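Progress report to the Hegazy Fund
Project: Household examples for two-armed learning (Kisdale workshop)
Prepared by Leidy Salazar, with notes from Masanobu Ikeda and Zineb Kettani
Period covered: September through December

Dear Hanane,

Thank you again for your patience with the last report, and for the long phone call that followed it. Your questions about how we decide when a task is "done" kept us busy for a good part of the fall, and I think you will find the answers have changed the way we work. I have tried to keep this to the things you asked for, though you know me well enough by now to expect a few detours.

Where we stand

We closed the period with 174 accepted demonstrations in the new "cords and plugs" family. Accepted means that an operator recorded it, a second person watched it from start to finish, and both agreed that the written instruction matched what the arms did. The number is smaller than the one I hoped for when we wrote the proposal, and most of the gap comes from that second viewing. Zineb started out as our only reviewer and she is a careful one. She sent back a great many early takes in which the operator had quietly done something sensible that the instruction never mentioned, such as nudging a cable aside before reaching for the plug. Those are lovely to watch and confusing to learn from, so we now rewrite the instruction or record again.

The tasks themselves are plain ones: bring a plug to a strip, hold the strip steady with one gripper while the other works, pull a plug out, move a cord that is in the way. We chose them after our folding tasks at the end of the summer showed that the model was leaning heavily on one arm and letting the other idle. Cords don't allow much of that. If only one arm does its share, the strip slides away and the operator has to begin again. 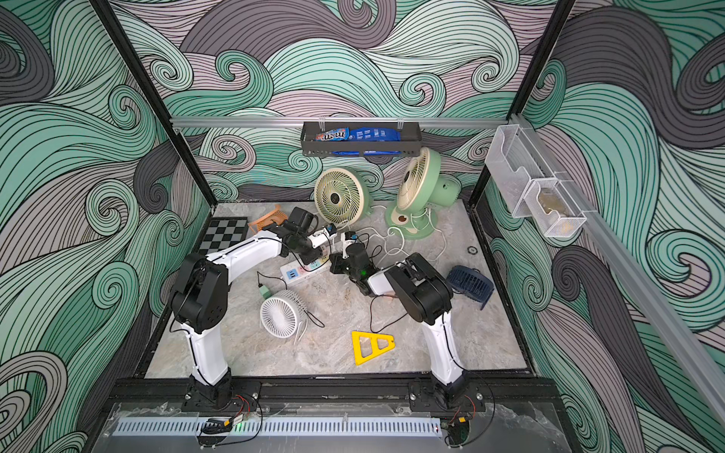

Cables have been the hardest thing we have asked our operators to handle, and I want to spend a little time on why the hours per accepted take went up before they came down. A rigid object can be put back where it was between takes, more or less. A cord can't. With four fans and a power strip on the floor of the cell, and the white and black cables tangled between them, every reset is a slightly new problem, and Masanobu argued early on that we should welcome this and stop trying to tidy it. He was right, I think. We had been straightening the cords for each recording, and the first model trained on those takes did nicely on straight cords and poorly on everything else. From October on we let the cables fall as they fall, and we make a point of keeping both grippers working close together over the strip, where the two arms are most likely to get in each other's way. That is the part of the motion the model knew least about, and the part our operators now complain about least, having had so much practice!

What the model does with it

Masanobu trained two rounds on the new material using the Piltton software we licensed with your first installment. The second round was plainly better at the approach: both arms arrive together and the waiting arm keeps out of the way. Lining up the prongs is still weak. It gets close, hesitates, and drifts off to one side. We believe the fix lies in more examples of recovery, where the operator misses and then corrects, and we had been throwing exactly those takes out. Since November they have been kept and tagged separately, and Zineb has gone back through the rejected folder to rescue what she can.

People

Sanaa Mansour joined us in October as our fourth operator and has settled in beautifully. She came from bench repair work and has a light touch with the leader arms that the rest of us are trying to copy. Training a new operator took longer than planned (closer to a month than the two weeks I had written down), and I would ask you to let me carry that longer figure into next year's schedule. She has also begun reviewing, so Zineb can finally take a proper holiday.

Spending

We are within budget on wages and slightly over on parts. The overage is nearly all gripper pads, which wear faster on plugs than they did on cloth. Erko has agreed to sell us the pads in larger lots at a better price, and the first lot is on order. The full table is in the attachment.

Next steps

For the coming period we would like to add 6 new instructions to the same family, with most of them built on recovery. We would also like to try mixed takes, where a cord has to be cleared before some unrelated object can be picked up. I'd be grateful for your view on whether this fits the grant as written or needs a short amendment. Masanobu is drafting the wording either way, and you'll have it from him before the January call.

With warm thanks from all of us in Kisdale,
Leidy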